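Chore machines get a long trial at Zelcombe, and towels are still the sticking point

7 July 2026

A two-armed robot that has been working in a furnished test apartment at Zelcombe can empty a laundry basket, wipe a counter and carry a folded blanket from one room to another. It still has trouble hanging up a towel.

That is one of the findings in a report released by Vatis, the small firm that ran the trial. The report covers 2617 attempts at household and shop-floor chores, carried out over 13 weeks. It puts the share of attempts finished without a person stepping in at 71 percent.

The firm says the number is higher than it expected for stockroom work and lower than it hoped for in the home.

"People see the overall figure and think we're most of the way there," said Anca Crăciun, who led the trial. "It depends completely on what you ask it to do. If you ask it to move boxes all day, you'd be pleased with it. If you ask it to tidy a bathroom, you would be finishing the job yourself a lot of the time."

The trial was split between two sites. The home chores were done in the apartment, which has a kitchen, a bedroom, a bathroom and a hallway. The shop-floor chores were done at Kikalel, a housewares store that let the team use its stockroom and one sales aisle before opening time.

Each attempt began with a spoken or typed instruction from a member of the team. An attempt counted as finished if the chore was done to a written standard and no one had touched the robot, the object or the controls. Anything else went down as a failure, including cases where the robot did nearly all of the work and stopped.

Crăciun said the team argued for some time over that rule before settling on it. An earlier version gave half credit for partial work, but the scores became hard to compare from one chore to the next.

"A shirt that is half on a hanger is on the floor an hour later," she said. "We didn't want to give points for that."

At Kikalel, the machine did best with closed cartons of one size. It took them from a cart and put them on a shelf with few problems, although it was slow. It also did well at returning baskets to the front of the store. It did worse with soft packs, such as pillows in plastic covers, which changed shape when they were picked up and did not always fit back in the gap they came from.

Price tags were dropped from the trial in the fourth week. The robot could slide them into the shelf strip but often put them in crooked, and the store asked for them to be done by hand.

In the apartment, hard objects again went better than soft ones. Cups, bottles and shoes were rarely a problem. The robot could open the kitchen drawers and close them again, and it learned to turn off the tap without forcing it. Wiping down the counter was one of its better chores, provided the counter had been cleared first.

Cloth was another matter. The report gives a full section to towels, which the team chose because almost every home has them and because the job looks simple to a person.
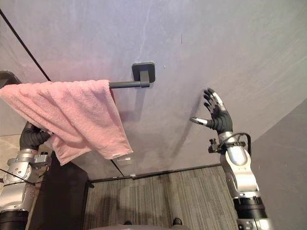

The left hand reaches up under the fabric of a pink towel on the bar while the right hand stays open near the wall.

The towel chore had four parts. The robot had to pick the towel up, put it over the bar, bring the ends close to level and leave it in place. Most failures came in the third part, according to the report. The machine would get the towel over the bar and then pull on the wrong layer, or pull too hard on the right one, and the whole thing would slide off.

Looped cloth made this harder in one way and easier in another. Fingers can catch in the loops when the hand opens, which drags the towel along as the arm moves back. The same loops give the hand something to hold, and the report says thin, smooth dish towels were dropped more often than thick ones.

A second difficulty was seeing what the hand was doing. Once a hand is under the cloth, the cloth hides it. The robot then has to rely on what it can feel through its fingers, and Crăciun said that part of the system is still basic.

"You or I would know straight away whether we had one layer or two," she said. "It has a guess, and sometimes the guess is poor."

The team tried several ways of using the two hands together. In one, both hands held the towel the whole time. In another, one hand did the lifting and the other waited until it was needed. The second way took longer but led to fewer dropped towels, and it was used for the rest of the trial.

Bathrooms brought other problems as well. There is not much room to turn, and the arms have to work close to walls and fixtures. The robot was set to slow down whenever a hand came near a wall, and this added a good deal to the time for each attempt. The report lists time taken as a separate measure and does not count a slow attempt as a failure.

Brândușa Zamfir, the operations manager at Kikalel, said speed was the first thing her staff asked about. She said the people on the early shift were curious at the start and mostly ignored the robot after the first week or two.

"It puts stock away, and it puts it away properly," Zamfir said. "But I have a delivery at six and doors at nine. One of my people can clear a cart while it's working on the top layer. I'd take it for the night, when there's no rush, and I've told them so."

She said the store had not agreed to buy or lease a machine. It has said it will take part in a second trial if the robot can work for a full night without someone from the firm in the building. In the first trial a member of the team was always present, and the report says that person was called on for reasons that had nothing to do with the chores, such as a cart left across the aisle or a door that should have been propped open.

Zamfir would also like it to handle the soft goods. The store's towels and bath mats are sold folded, and customers unfold them. Refolding the display is a job that comes around several times a day, and it is not one her staff enjoy.

"If it could do that one shelf I'd find the money," she said.

The robot was not tried on refolding at the store. It was tried on folding in the apartment, with hand towels and pillowcases laid flat on a table, and the results were mixed. Starting from flat, it could make a clean fold in half and then in half again. Starting from a pile, it often spent longer finding a corner than it did on the fold itself. In some attempts it gave up looking and asked for help, which the report treats as a failure but notes was better than carrying on with a bad grip.

The software that plans the robot's movements is called Mohammed. It was updated during the trial, and results from before and after the change are shown separately for each chore. The largest gains were in picking things up from the floor. Hanging and folding changed very little.

Crăciun said she did not expect another update of the same kind to fix that. The firm plans to work next on the fingertips, so that the hand can better tell how much cloth it is holding, and on letting go, which she described as harder than gripping.

"Everybody shows you the grab," she said. "We lose more towels on the release."

The report does not give a price for the machine or a date for when one might be sold. It suggests that the first customers are likely to be businesses with a small number of repeated chores and some quiet hours to do them in, such as stores, hotels and laundries. It says homes will take longer, partly for technical reasons and partly due to the range of things people keep in them.

There is a short section on safety. No one was hurt in either place. A mug and a soap dish were broken in the apartment, and a carton was crushed at the store when it was set down on top of another one that was not fully on the shelf. The arms were stopped by hand on a few occasions as a precaution — most of these were in the kitchen, where the team had decided early on that the robot would not be given knives or hot pans.

Vatis has published the written standard for each chore along with the results and says other groups are free to use it. The towel standard runs to a full page. It sets out how far the towel may sit from level, how long it must stay on the bar after the hand lets go, and what to do about a towel that is hung correctly but inside out, where the two sides differ. In that case it counts.

Planning for the second trial starts later in July. The apartment chores will be cut to a shorter list, with more attempts at each one. Hanging towels is staying on it, and making a bed has been added.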